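October, almost bedtime
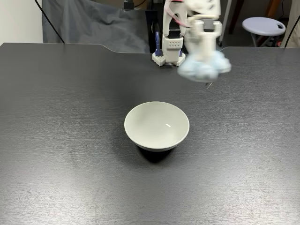

White bowl, gray table.

Back again after skipping way too many nights. I keep telling myself I'll write a little every evening and then I sit on the couch with my shoes still on and that's the end of it.

So, the choir. I said yes! Marleny Ríos has been after me since spring, and tonight I went to my first real rehearsal in the basement of the old school on Kescombe Street. I sat in the back row of the altos next to a woman called Amparo Salazar, who sings so steadily that I basically just leaned on her voice the whole night. I told her so at the break and she laughed and gave me a cough drop.

We're doing nine pieces for the winter concert and I know exactly one of them, and that one I know with the wrong words. My sister and I made up our own verse when we were kids, something about a goat and a mailman, and my mouth went straight there. I caught it in time. Mostly.

Wilmer Arango directs. He's younger than I expected and talks with his hands so much that I came in early twice thinking he was cueing us (he was pointing at the radiator). He wants us to breathe low, like filling a bucket from the bottom, and I went along with it feeling silly, and then there I was holding a note all the way across the page. I haven't done that since high school. My ribs hurt a little now, in places I didn't know I had ribs.

The sheet music is a mess, by the way. Mine is a photocopy of a photocopy and somebody before me wrote WATCH HIM in huge letters over measure 40. I'm going to keep it that way. The bottom staff on the second page is missing altogether, so I guess the basses are on their own.

Drove home with the windows cracked, singing the alto part at every red light, which sounds like nothing at all without the tune on top of it. Just the same three notes going back and forth. A man in the next lane looked over and I kept going.

Other things from today, so I don't forget:

Puma threw up on the good rug again. He's fine, he ate a second breakfast right after. Vet said last time to try smaller meals and I've been lazy about it.

The furnace guy can't come until after the 20th. I've dug out the thick blankets and the ugly slippers.

Called Mom. She's cleaning out the hall closet and found my old recital dress, the green one with the collar, and wants to know if I want it. I do not. I said yes anyway and now it's coming in the mail.

Paid the car insurance. $931 for the half year, ouch. I looked at that number for a good long while and then made toast.

Lunch was leftover rice and the last of the black beans, with a ton of lime. I need to get to the store. Eggs, onions, cat food, light bulbs for the porch, and those ginger tea bags Marleny swears by for your throat.

I'm still nervous about the concert. Amparo says everybody mouths the hard parts their first year and that she did it herself through an entire Christmas. I'd like to learn them properly, though. Wilmer is sending out practice recordings, one for each voice, and I'm planning to play ours while I do the dishes.

It's late and I'm still humming. Puma has moved to the other end of the bed. Lights out.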